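Home About Archive Gadgets Kitchen Contact

I've had the Stulus kit for a good while now, long enough to have opinions, so let's do this. If you missed my first post back in October, it's a pair of hand-held grippers you squeeze yourself, with a camera on each, and the app turns what your hands did into practice data for a robot arm. You don't need to own the arm! I don't, and at these prices I won't any time soon.

The kit cost me $1,765, and that was with the early buyer discount. Yes, I know. My friend Veerle Van Rooij went in on it with me, which is how I got it past my own better judgment. It came in a hard case with foam cutouts, two chargers, a bag of spare pads and a manual that reads like it went through three languages on its way to English (page 11 tells you to "greet the calibration").

Setup took me most of an evening. The pairing part is easy, you hold a button and wait for the beep. Calibration is the annoying bit. You have to open and close each gripper slowly, all the way, and if you go even a little too fast the app throws out the whole thing and starts you over. I got so mad I went and did the dishes.

Once it's going, though, it's fun in a weird way. I've mostly been doing tidy-up tasks with snack wrappers and other light packaging on a cloth-covered table, and the soft stuff is so much harder than I expected. A box you just grab. A crumpled wrapper slides away from you, or folds, or you pinch it by one corner and it swings all over the place.

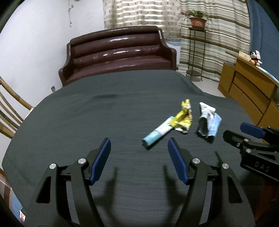
How long does it take to get decent at using the grippers? Give it a couple of evenings, and practice with one hand before you try both.

The squeeze is pretty light, so my hands were fine, but my shoulders did complain after a long session. Sanne Van Dijk, who talked me into all of this, does short sets of 80 pickups and then quits for the day. I'm stubborn and kept going to 2,000 over one long weekend. Don't do that.

Things I like: the ridged pads, which grip better than the smooth ones on the Gudmont set I tried last year. The case. The fact that the app saves as you go, so a dead battery doesn't wipe out your work.

Things I don't like: the battery, period. Also the app's upload screen, which sits there with a little spinner and no clue how far along it is. And I wish they'd put a wrist strap in the box, because I'm clumsy and these are not cheap to drop.

Would I buy it again? With Veerle paying half, sure. On my own I'd probably rent one for a month first and see if I got bored. I'm trying the folding tasks next, starting with dish towels, and I'll post how those go once I've got the second battery charged.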